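Projects > Tasero > Household Chores > Crayon Sorting

Tasero Crayon Sorting: Data Card

Version date: Aug 9, 2024
Maintainer: Sabine Kettler, Brinkmann

**Summary**

This collection documents a two-arm robot station at work on a common household chore, putting loose crayons away in open containers. It was prepared to support study of a plain question: can a machine tidy a table well enough to be left alone with it? On the evidence gathered so far, the answer is no.

**Contents**

The release holds 1,519 recorded attempts, made over 81 sessions beginning in June. Each attempt includes synchronized video, joint positions and a short operator note. Attempts that ended early are kept and marked `incomplete`.

**Task**

The operator scatters crayons on a black work surface. The arms are to pick them up and place them in the containers on the left side. Pink crayons belong in the black tray. Yellow crayons may go in either mesh basket.

**Known limits**

- Crayons that lie across one another are often picked up in pairs.
- Thin round objects roll when a fingertip touches them first. The operator notes record this as the most frequent cause of a failed attempt.
- Only one table height was used. Results should not be applied to kitchen counters, school desks or shop benches without further testing.
- Sessions were supervised throughout - the data say nothing about safe operation near children.

**Intended use**

Research and teaching. The collection is not suitable as a basis for product claims. Users who publish success rates are asked to state whether incomplete attempts were counted.

**Views of the station** 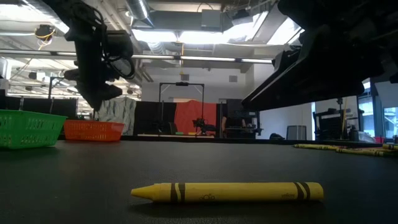
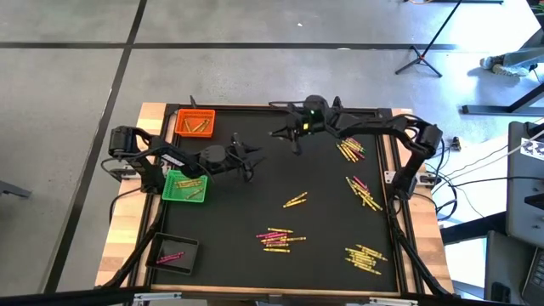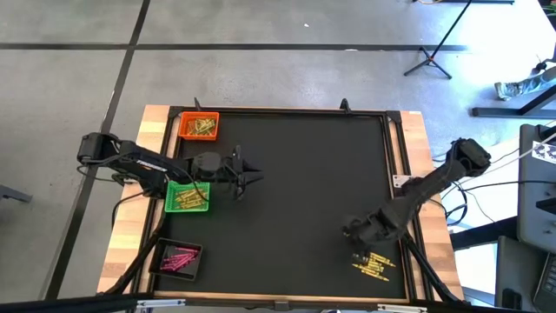
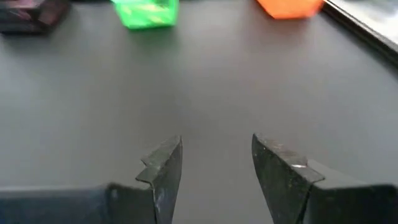 Crayon sorting station, Tasero project. The last view is from a camera at the gripper.

Related items

- Drulludance: Towel Folding Data Card
- Trurnilora: Small Parts Bin Sorting
- Tasero: Notes for Operators, Revision 7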